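Garnus Opens Second Office, Adds Tenant and Deposit Dispute Practice

BRUKNESS – The law firm of Garnus has opened a second office in Brukness and will begin taking landlord and tenant cases there on Thursday. The new practice will handle security deposit disputes, lease terminations, repair claims and eviction defense for renters across the county.

The firm has represented injured workers for most of its history. Calls from renters have grown over the past several years, and until now the firm referred most of them elsewhere. With the new office, those callers can meet with an attorney in town.

A first consultation lasts 32 minutes and costs $95. The fee is credited toward the final bill if the client hires the firm. Renters who have already received a court date are asked to say so when they call, and they will be scheduled ahead of other appointments. The office will keep evening hours until 8 p.m. on Thursdays.

Clients should bring a copy of the lease, any written notices from the landlord, rent receipts or bank records, and photos of the unit from move-in and move-out if they have them. Text messages and emails about repairs are also useful. Clients who do not have a written lease can still be seen, and the firm will go over what other records may help.

Deposit cases are expected to make up the largest share of the work. Many of these disputes turn on whether the landlord sent an itemized list of deductions on time, and on what counts as normal wear. The firm will review the list and the charges and write a demand letter for a flat fee. If the letter does not settle the matter, the client can decide whether to file in small claims court alone or with an attorney.

The Brukness office will use Fleltex, a case tracking program, so that clients can check deadlines and send documents online. Paper copies will be accepted at the front desk.

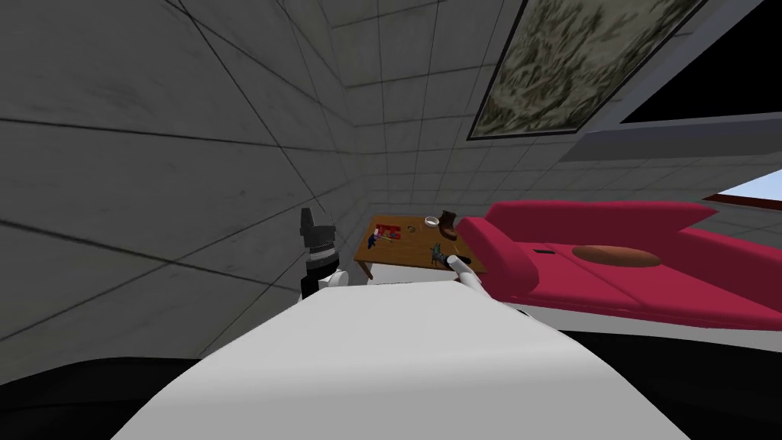 Giáp, a renter in Brukness, told the firm that an office in town would have saved two long drives during a dispute over a withheld deposit, and asked that the evening hours be kept through the winter. Garnus plans to keep them through at least January and will then review the schedule.

The firm's original office remains open and will continue to handle workplace injury cases. Existing clients do not need to do anything, and their attorneys and phone numbers stay the same.

Appointments at the Brukness office can be made by phone or at the front desk during business hours. Walk-in visitors will be seen when an attorney is free.

About Garnus

Garnus is a law firm serving workers and renters in Brukness and nearby towns. This release is for general information and is not legal advice. Contacting the firm does not create an attorney-client relationship.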